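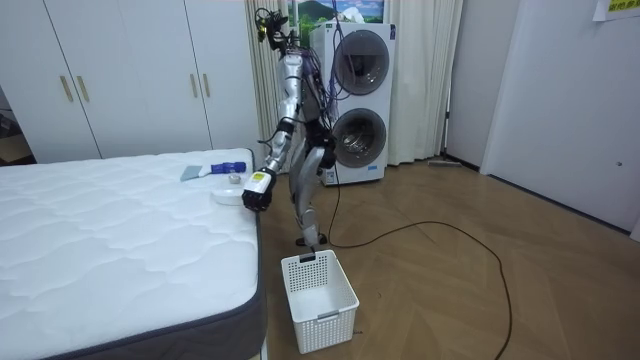 Yesenia says the left hand froze again, and that I should've hit the stop after the first one instead of giving it another go. She's right, ugh!

So, Jun 28, 2026 – the grip fault is back. Fingers close fine, then the open command goes nowhere for 300 milliseconds and the whole arm twitches. I logged it, restarted, and it twitched harder. We've cut the speed limit and I'm standing way farther back now (should've done that in April). 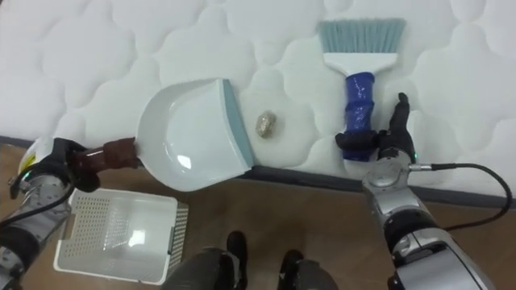
Dustpan and brush, one in each hand.

Eyvindur wants the wrist cable swapped before we run anything else.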